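Ticket: Sandoval stand film, audio drifting out of step on the big screen
Opened: Aug 25, 2019
Status: Solved, pending one check on site
Product: Zuvik loop player, desktop version
Posted in: Playback and export

Hello all! We've made a launch film for our client Filico, to run on a loop on their stand at the Sandoval trade show in September. It's a lovely piece of work and we're all very proud of it, so it's maddening that the sound slides away from the picture the longer it plays. First time through, perfect. By the third or fourth loop the presenter's lips are clearly ahead of her voice, and after an hour it looks like a badly dubbed western.

The film is 300 seconds long, exported from our edit at 25 frames a second, stereo sound. The player is set to repeat forever. Same file on my own laptop in an ordinary media player, no drift at all.

Tried so far:

Restarted the player. Sync comes back, then drifts again.
Swapped the HDMI cable for a new one. No change.
Turned off the "smooth motion" setting on the screen. The picture looks much nicer, but the drift is the same.
Exported again at a lower bitrate. No change. 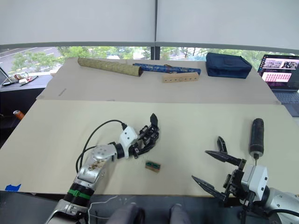 Update 1

Thanks for the quick replies! Someone asked for the log, so I let it run over lunch and went through it afterwards. Every time the film goes back to the start there's a line reading "audio buffer carried over: 200 ms". Every single loop! So the sound is being pushed back a little each time and never catches up, and that fits what we're seeing really well.

I also checked the audio track on its own, and it runs slightly longer than the picture. The music has a reverb tail that hangs on past the last frame. I'd never have thought to look at that, so thank you to whoever suggested it.

Update 2

Trimmed the audio to end on exactly the same frame as the picture, with a short fade so the music doesn't stop dead. Much better! The carried over line now shows up only now and then. Left it going for 3 hours and the drift was small, but I could still see it on the close-ups.

Then I found the "Flush audio on loop" box, which is under Advanced, then Output, and is off by default. Ticked it, restarted, and the log is completely clean. There's a tiny silence at the join, but our film opens on a quiet title card so you can't hear it.

Update 3

Ran it overnight on the Radham screen we're hiring for the show. Came in this morning, stood in front of it with a coffee and watched it twice through — spot on. I may have done a small dance.

For anyone searching later, the settings that work for us:

Audio and picture trimmed to the same last frame
Flush audio on loop: on
Player output: 25 frames a second, not Auto
Screen delay: 15 ms, set by ear using a hand clap clip

Still to do: check the delay again once the stand speakers are in, as we've only tested with the ones built into the screen. I'll leave the ticket open until then. Would it be possible to have the flush box on the main settings page in a future version? It's such a good feature and I'd have saved two days if I'd seen it!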